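Project report – folding cloth on a flat table
Montserrat Solís, Pierina De Luca
February

**What we wanted to know**

Does a thin cloth fold neater if you spread it first, or if you just go from the heap? Sounds obvious. Wasn't sure though. We did 16 folds over 2 afternoons, Pierina kept the notes, I did most of the writing up (sorry for the state of section 3).

**Setup**

White table, plain, nothing else on it. Dark red cloth so the edges show against the white. Every fold starts from a crumple.

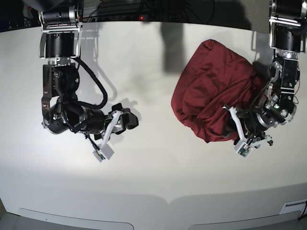
*Fig. 1. Red cloth, crumpled, at the right of the table.*

**Method**

1. Crumple
2. Find a corner – this is teh slow bit
3. Spread or don't spread, depending on the run
4. Fold lengthwise into a strip
5. Score the edges, 1 to 5

Scores are by eye. We meant to use a ruler for all of them but only did it for 3.

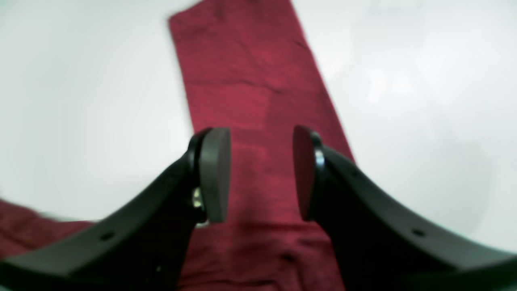 Creases were the main problem. A small one left in the first fold comes back bigger in the next, and smoothing from the middle outward helped more than pulling on the ends. Pulling made the strip longer but the edge went wavy. Marked those runs down.

**Results**

Spread first: better score in up to 13 of the folds we could compare. Straight from the heap – quicker, ends always messy. 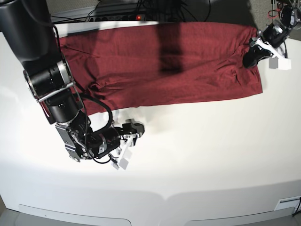

*Fig. 3. Long flat fold. Lower edge fairly straight, left end bunched.*

**Problems / next time**

Ends are worse than the middel, almost every run. Try a heavier fabric. Agree on the scoring before starting, we had two different ideas of what a 4 was. Raw scores are in Pierina's notebook, still need typing up.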